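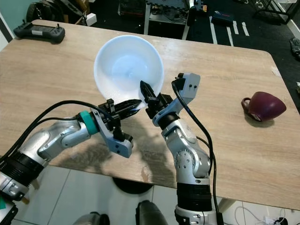
Beschaffung und Budgetplanung für Robotik-Arbeitsplätze
Skript zu Sitzung 3 – Stand 7. Dezember 2024

Vorab: Folien kommen nicht extra, das hier ist das Skript. Bitte ausdrucken oder auf dem Tablet mitbringen, wir rechnen direkt rein.

1. Wiederholung letzte Sitzung

Lastenheft vor Angebot. Immer. Wer erst Angebote einholt und dann überlegt, was der Arbeitsplatz können soll, kauft den Katalog des Anbieters. Muss-Kriterien und Wunsch-Kriterien trennen, Muss-Liste kurz halten.

2. Einarmig oder zweiarmig?

Die teuerste Einzelentscheidung, gehört also ganz nach vorn. Leitfrage: Was für Teile, und wie müssen sie gehalten werden?

Zwei Arme, beide Greifer unten am Rand einer Kunststoffschüssel, dicht nebeneinander: dafür braucht man einen gemeinsamen Arbeitsraum. Die Arme müssen sich also nahe kommen dürfen. Im Lastenheft festhalten:
- Reichweite je Arm UND Überlappung der Reichweiten
- Abstand der Sockel
- Kollisionsüberwachung Arm gegen Arm (nicht nur Arm gegen Tisch!)
- gemeinsame Steuerung oder zwei getrennte, die sich abstimmen müssen

Letzteres wird gern vergessen. Zwei billige Einzelsteuerungen plus Integrationsaufwand sind am Ende oft teurer als eine ordentliche für beide.

3. Greifer und Backen

Eigene Budgetzeile, nicht unter „Roboter“ verstecken. Backen sind Verschleißteile. Geriffelte Backen halten dünne Ränder anders als glatte, bei glänzenden Oberflächen vorher testen lassen. Haushaltsware (Schüsseln, Becher mit Henkel) ist als Testsatz billig und ziemlich anspruchsvoll, bitte trotzdem einplanen und doppelt kaufen.

Ersatzbacken: mindestens 2 Sätze pro Greifer gleich mitbestellen. Nachbestellung einzeln dauert, und Versandpauschale frisst den Rest.

4. Nebenkosten – die Zeilen, die fehlen

In euren Entwürfen aus der Übung stand fast überall nur Arm, Greifer, Rechner. Es fehlt regelmässig:
- Tisch: Tragkraft, Steifigkeit, Standfuß. Ein Möbeltisch ist kein Maschinentisch, vor dem Kauf mit bewegter Last rechnen
- Kabelführung am Arm. Frei hängende Schlaufen brauchen Platz und bleiben irgendwann hängen. Clips, Schläuche, Zugentlastung
- Kabel am Boden: Kanal oder Brücke
- Handbediengerät, Ersatz dafür
- Bodenmarkierung, Lagerplatz, Regal
- Schulung (Zeit der eigenen Leute ist auch Geld)

5. Fallbeispiel Lellisance

Lellisance will einen zweiarmigen Platz für Sortier- und Einräumversuche. Zwei Angebote liegen vor, Drotusport und Nasomport.

Drotusport: Komplettpaket, Inbetriebnahme enthalten, Wartung im ersten Jahr enthalten. Greifer nur aus eigenem Programm.
Nasomport: Arme einzeln, Greifer frei wählbar, Inbetriebnahme nach Stunden – angesetzt sind 32 Stunden. Kleinteile pauschal 1.000 Euro. Wartung extra.

Auf dem Deckblatt sieht Nasomport günstiger aus. Bitte nicht das Deckblatt vergleichen. Gesamtkosten über 3 Jahre aufstellen, beide Angebote auf dieselben Zeilen bringen, leere Zeilen nicht mit Null füllen sondern nachfragen. Die 32 Stunden sind eine Schätzung des Anbieters und keine Obergrenze, steht im Kleingedruckten.

6. Zeitplan

Haushaltsmittel verfallen, Lieferzeiten nicht. Rückwärts planen: Betrieb soll im April starten, davor Abnahme, davor Inbetriebnahme, davor Lieferung, davor Tisch und Strom. Abnahmekriterien gehören in die Bestellung, hinterher lässt sich da nichts mehr verhandlen.

Aufgabe bis nächste Sitzung

Vergleichstabelle für Lellisance, eine Seite. Dazu eine Empfehlung in fünf Sätzen und eine Liste der offenen Rückfragen an beide Anbieter. Wer mag, nimmt das Formblatt von McIntyre aus dem Kursordner, eigene Vorlage geht auch. Abgabe als PDF, Gruppen bis zwei Personen.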